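Home | Builds | Arm | Head cam | Parts | Log in

We use cookies to keep you signed in. OK / Settings

June, by Simone Medeiros

4. Head camera, first kitchen session

Do section 3 first. Bima needs to be powered and the Kedosel board flashed, otherwise step 3 just hangs.

1. Strap on, cable down the back. Not over the shoulder, it snags.
2. Tilt the mount down till both hands show in the preview with your elbows bent.
3. Start the logger. Wait for 4 beeps. Jussara's build gives a long one instead, same thing.
4. Hands on the handle, hold still for a breath, then lift. The sorter uses that pause to find the start of the clip.
5. Put it down, hands right out of view, stop the logger.
6. Check the file before doing the next one. Anything under 41 frames gets binned automaticaly.

NOTE: card holds up to 2,000 clips. We're at 1,484, so copy off on Sunday.

CAUTION: cold water only, and not much of it. Nothing hot while wearing the rig, you can't see your own feet.

CAUTION: keep the arm unplugged while you record. It will try to follow teh live feed.

If the preview goes green, reseat the ribbon. Still green, ask Jussara.

Next: 5. Copying clips to Bima
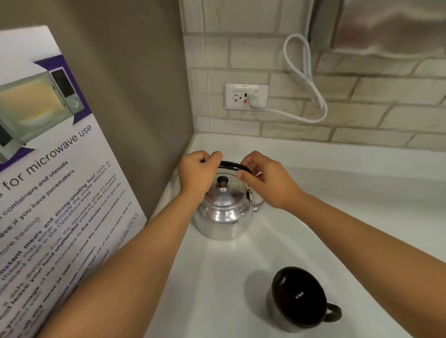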